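打印本页 | 通过电子邮件发送
阅读时间：约 5 分钟
最后更新：九月

3.2 散料在浅箱中的停留与磨损

在进入正式讨论之前，我们想先花一点篇幅谈谈容器本身。以往关于小型工坊物料周转的文献，多半把目光放在货架和标签上，对承装散料的箱子往往一笔带过，好像箱子只是一个没有脾气的空壳。我们在 Nellholm 工坊断断续续待了 14 周，和那里的师傅们一起收料、倒料、找料，慢慢觉得这种看法未免有些委屈了箱子。条状的料一旦离手，落在哪里、靠着什么、压住谁，很大程度上是由箱底的状况和箱壁的坡度商量着决定的；而下一个伸手来取的人，也只能顺着这个结果去做。

Javiera Cabral 早先在 Lepik 的一份工作笔记里把这种情形叫作“懒散的秩序”，意思是没有人刻意摆放，可是料与料之间仍然形成了某种可以辨认的关系。我们很喜欢这个说法，本节便沿用下来，并把它拆成两个比较容易观察的方面：一是料的相互叠压，二是箱面留下的痕迹。
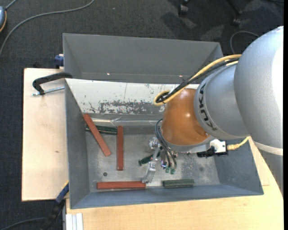

图 4　灰色金属箱中的红褐色与深绿色料件

先说叠压。我们在访谈中反复听到一个经验：取料时最让人犹豫的，往往是两根料交叉的地方，料的多少倒在其次。平躺在箱底的一根，从哪一头下手都方便；一旦有另一根斜搭上来，就得先想清楚动哪一根。图 4 里左侧那一处便很典型，一根红褐色的条料斜着横过一根带光泽的深绿色条料，上端抬起，挨近左壁。师傅们大多会先取上面斜着的那根，理由也朴素：抬起的一头底下有空隙，好着力。至于沿近侧箱边横放的料，例如同图中的那根红褐色条料和带纵向沟槽的较短绿色料块，情形又不一样，它们没有被别的料压住，却贴着箱边，手指要从内侧探进去才顺当。我们把前一类记为“搭靠”，后一类记为“贴边”，后文的编码都以此为准。需要说明的是，一件料可以同时属于两类，编码时不强求归到一边。

再说痕迹。金属箱用久了，面上的划痕和斑点几乎是免不了的，Wodstead 的同行甚至习惯凭这些痕迹来认箱子，比看编号还快些。我们起初只把它们当作背景，后来整理材料时才意识到，痕迹的分布本身就值得一记。以图 4 为例，箱底有浅色的擦痕，也有颜色较深的斑点；远侧那块白色面板则剥落得厉害，下部露出宽宽的一带灰色金属，往上还有细细的竖向划痕。单凭一幅图当然不能断定这些痕迹的来历，我们也无意这样做。不过在访谈里，好几位师傅都提到，倒料时容器口常常会磕到立面的下沿，掉漆多从那里开始，往上反倒轻一些。这一说法与我们在 Nellholm 逐箱登记的结果大体相合：在登记的 196 处掉漆中，超过一半位于立面的下部。

箱壁的坡度也值得提上一句。斜壁会让靠上去的料往中间滑，这是 Harker 式浅箱当初受欢迎的缘故，可是料若较长，一端顶住箱底，另一端便可能停在壁边不再下来。我们曾请师傅们用同一只箱子连续倒料 30 次，每次只放少量条料，停在壁边的情形并不少见，而且多发生在最先落下的那一两根上。这一点对后来者颇有意义，因为最先落下的料往往就决定了其余各件能在哪里安顿下来。

本节所记都是料件较少时的情形。箱子装得满了，搭靠会变成成片的堆叠，贴边与否也就不那么要紧了，这部分留到 3.3 节再谈。

打印本页 | 通过电子邮件发送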